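Print this page | E-mail this page

Bretska Gas Network Flow and Pressure Data

README, version 3

Last updated June 2022

Summary

This dataset holds metered flow and line pressure for the Bretska gas transmission network, from the Ornex landing terminal to the offtakes at Whitcombe and Grekar. It is meant for people who build or check steady-state and slow transient models of gas pipelines. It is also used for teaching load forecasting. It isn't suitable for leak detection, because the sampling interval is too long for that purpose.

The network is a high-pressure onshore system with one main trunk line and two branches. Gas enters at Ornex. The northern branch serves Whitcombe, which is mostly domestic and small commercial load. The southern branch ends at Grekar, where there is a power station connection and an interconnector with metering in both directions.

Contents

The release is a folder of comma-separated text files in UTF-8. Each metering point has its own file, named after its site code. A separate file, sites.csv, lists the codes with elevation, pipe diameter upstream of the meter, meter type and commissioning year. The file segments.csv gives the length, internal diameter and roughness used by the operator for each pipe segment between block valves.

There are 165 metering points and 1483 pipe segments. Many segments are short pieces inside compressor stations and can be merged for most modelling work. The column merge_group in segments.csv shows which ones the operator merges in its own planning model.

Fields

timestamp: end of the averaging period, in UTC. Local clock changes have no effect on the series.

flow_std: volume flow at 15 °C and 1.01325 bar, in thousand cubic metres per hour. Positive values are in the direction from Ornex towards the offtakes. At the Grekar interconnector negative values mean import.

p_abs: absolute pressure in bar at the upstream tapping. Gauge readings were converted with a fixed atmospheric pressure for each site, taken from its elevation.

t_gas: gas temperature in °C. Left blank where the site has no thermowell.

quality: one of good, estimated, held or missing.

Collection

Values were read from the telemetry archive kept by the network control room. The archive stores a value only when it moves by more than a set deadband, so the raw record is irregular. We rebuilt hourly averages by holding each stored value until the next one arrived. Where the gap between stored values was longer than six hours the rows are marked held, even if the communications log shows no fault.

Orifice plate meters read badly at low flow. Rows below a tenth of full scale at these sites are marked estimated. Ultrasonic meters were fitted at both Grekar runs during the period, and the change-over date appears in sites.csv under meter_change. Do not average across that date without checking the offset. 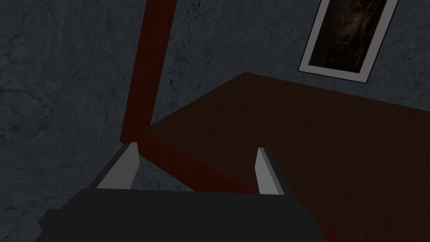

Processing

Three steps were applied, in this order.

1. Unit conversion. Older files used normal cubic metres at 0 °C. These were brought to 15 °C with a fixed factor and no correction for composition.

2. Range check. Any pressure above the maximum operating pressure of its segment, or below 1 bar absolute, was set to blank and marked missing.

3. Balance check. Total inflow, total outflow and linepack change were compared for each gas day. Days that failed to close within the metering uncertainty are listed in balance_flags.csv. The values themselves were left alone.

No smoothing was applied. Spikes lasting a single hour are usually pigging runs or valve tests and are kept.

Known problems

Compressor fuel gas at the second station on the trunk line is not metered separately. It shows up as unaccounted-for gas in the balance, mainly in winter.

Site WH-07 has its pressure and temperature columns swapped for part of September in the first year. This was corrected in version 2, but copies of version 1 are still in circulation.

Site coordinates are withheld. Elevations are rounded to the nearest 5 metres.

Gas composition is given as a monthly mean at Ornex only. Models that track quality along the branches will need another source.

Loading the files

Blank cells should be read as missing and never as zero. A true zero flow is written as 0.0 with the quality flag good. The full set has over 2000 files once the yearly splits are unpacked, so it is easier to filter by site code first. Line endings are Unix style.

Licence and citation

Free to use for research and teaching, with attribution. Commercial use needs written permission from the operator. Please cite the dataset name and the version number, and state whether estimated rows were left in.

Changes

Version 3: added meter_change and merge_group; replaced the roughness values on the southern branch.

Version 2: fixed WH-07; added the balance flags.

Version 1: first release.

4 comments | 11 shares

We use cookies to remember your download settings. By carrying on you agree to this. Accept | Manage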